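Setting Up a Liquid Transfer and Stirring Test for a Robot Arm

Measuring out a few drops and stirring a glass is a chore most people learn before they can read. It is also a fair test of whether an arm with a two-finger gripper is ready for kitchen or bench work, and it costs very little to set up. This page covers the layout, the two tool steps, and how to score the runs. It assumes the arm is already mounted, calibrated and able to reach the full work area.

What you need

Two clear glass beakers, one slightly smaller than the other
A glass dropper with a rubber bulb
A glass stirring rod
Tap water
A patterned tablecloth
A towel

Use glass. Plastic cups are easier for the vision system and more forgiving of a hard grip, so results from plastic carry over poorly to a real kitchen. The pattern on the cloth matters too. Clear glass on a plain gray mat is a solved case for many perception models, while clear glass over thick black lines and color blocks is a good deal harder, as the lines bend when seen through the water.

Step 1. Place the beakers

Put the larger beaker toward the front left and fill it partway with water. Put the smaller one farther back and to the right, empty. Leave enough room between them for one finger of the gripper to pass with the other finger outside. Lean the dropper in the water beaker with the bulb above the rim. 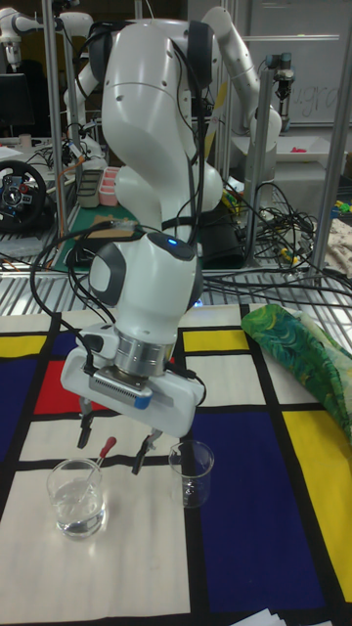 Layout: dropper in the water beaker at left, smaller beaker at right, gripper above.

Mark the beaker positions with small pencil ticks on the cloth if you plan to compare runs. For the second half of the test, move each beaker by up to 2 inches between runs and ignore the ticks. An arm that replays a stored path will pass the first half and fail the second.

Step 2. Grip the dropper

Approach the bulb from above with the fingers open. The contact point should be the lower half of the bulb. Higher up, the bulb folds over and the glass swings. Lower down, the fingers close on the glass stem and nothing gets drawn up.

Set the closing force in two stages. The first stage holds the dropper without squeezing out much air. The second compresses the bulb. Many grippers ship with a single force limit, and for these you will have to control the stages by finger width. Samran Khunthong, who wrote our first controller for this task at Mestness, used 41 percent of the open width for the hold and tuned the squeeze by hand. Your numbers will depend on the bulb.

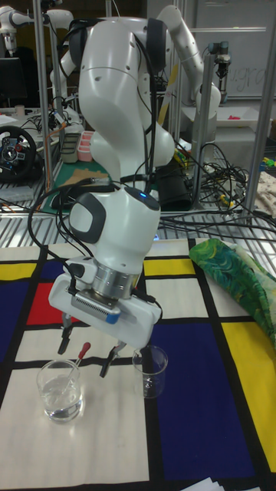 The order of operations is where most learned policies go wrong. The bulb has to be squeezed before the tip goes under, or at least released while the tip is still under. A policy trained on too few demonstrations tends to dip, lift, then squeeze over the second beaker and deliver air. Motion logs look fine in this case. Check the water level in the receiving beaker before you count a run as good.

Step 3. Stir

Return the dropper to the water beaker. Hand the stirring rod to the gripper upright, or place it in a stand if you want the pickup to be part of the test. Lower the rod into the smaller beaker until it clears the bottom by a few millimeters, then run slow circles well inside the wall.

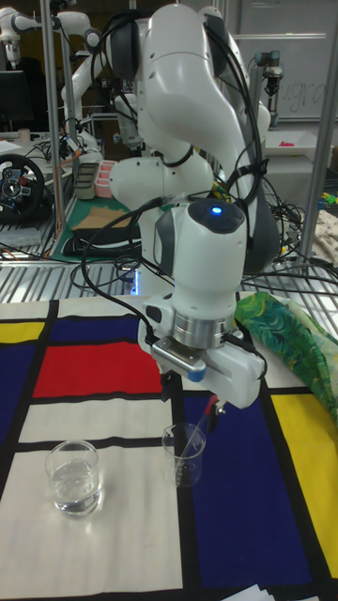

Rod slip is the usual fault. Smooth glass between hard fingertips will rotate, and after a few circles the lower end drags behind the wrist. Rubber pads help. So does a slower circle. If your arm reports wrist force, stop the run on any sideways spike – glass on glass gives little warning.

Step 4. Score the runs

Score each run pass or fail on three points: water delivered, nothing tipped, rod lifted clear at the end. Do not award partial credit for a good approach.

Where this stands

Our log holds 378 runs. With fixed beakers the arm is dependable. With moved beakers it still needs a person within reach of the stop button, and it is far slower than that person would be. Oranuch Mahawong keeps the log and has asked that anyone repeating the test note the bulb size and the fingertip material, as both were missing from our early entries.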